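Häufige Fragen zum Fanshop El-Sayed

Welche Artikel führt ihr?
Im Shop gibt es Fanartikel zur Filmreihe Giltdale und zur Serie Prastdale: T-Shirts, Kapuzenpullover, Mützen, Poster und ein paar Sammelstücke. Alle Motive sind lizenziert. Selbst gezeichnete Entwürfe von Fans nehmen wir nicht ins Sortiment auf, auch wenn wir oft danach gefragt werden.

Wie fallen die T-Shirts aus?
Die Giltdale-Shirts sind gerade geschnitten und fallen normal aus. Die Prastdale-Shirts kommen von einem anderen Hersteller und sind enger an Schultern und Ärmeln. Wer zwischen zwei Größen liegt, nimmt dort die größere. Die Maße in Zentimetern stehen auf jeder Artikelseite unter dem Preis. Gemessen wird am flach liegenden Shirt.

Woraus bestehen die Shirts?
Aus Baumwolle. Die grau melierten Varianten haben einen Anteil Polyester, der Prozentsatz steht beim jeweiligen Artikel.

Wie wasche ich bedruckte Kleidung?
Auf links gedreht, bei 30 Grad, ohne Weichspüler. Nicht in den Trockner und nicht über den Druck bügeln. Beim Motiv »Gradis bei Nacht« bitte die ersten beiden Male getrennt waschen, der schwarze Stoff färbt anfangs ab.
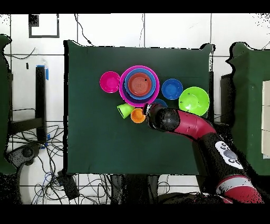
Farbangaben im Shop beziehen sich immer auf den Stoff und nie auf den Druck. Wir fotografieren bei Tageslicht, trotzdem zeigt jeder Bildschirm Farben etwas anders. Am häufigsten verwechselt werden unsere beiden Rosatöne: »Magenta« entspricht etwa der großen äußeren Schüssel im Stapel auf dem Foto, dazu passt als Kontrast das Terrakotta der kleinen Schüssel ganz innen, das wir als Farbe für den Giltdale-Pullover führen. »Pink« ist ein eigener Farbton und nur als Shirt erhältlich. Wer unsicher ist, kann per E-Mail ein Stoffmuster anfordern.

Was kostet der Versand?
Innerhalb Deutschlands 4,90 Euro, Poster in der Rolle 6,90 Euro. Nach Österreich und in die Schweiz liefern wir ebenfalls, die Kosten werden im Warenkorb angezeigt. Für Sendungen in die Schweiz kann Zoll anfallen, den der Empfänger zahlt.

Wie lange dauert die Lieferung?
Lagerware geht nach zwei Werktagen raus. Vorbestellungen verschicken wir, sobald der Artikel da ist – bei gemischten Bestellungen also erst alles zusammen. Wer das nicht möchte, bestellt bitte getrennt.

Kann ich Artikel zurückgeben?
Ja, innerhalb von 20 Tagen, ungetragen und mit Etikett. Bitte den Rücksendeschein beilegen und die Bestellnummer gut lesbar eintragen. Das Geld geht auf dem Weg zurück, auf dem gezahlt wurde.

Was bedeutet die Nummer im Kragen der Sammleredition?
Das Gradis-Jubiläumsshirt ist auf 787 Stück begrenzt und einzeln nummeriert. Wunschnummern können wir nicht vergeben. Eine Nachauflage ist nicht geplant.

Kann ich vor Ort abholen?
Samstags von 10 bis 13 Uhr, nach Voranmeldung. Im Juli ist die Abholung geschlossen, der Versand läuft weiter.

Wer beantwortet meine Fragen?
Hajar El-Sayed, Inhaberin. Am schnellsten geht es über das Kontaktformular – bitte immer mit Bestellnummer.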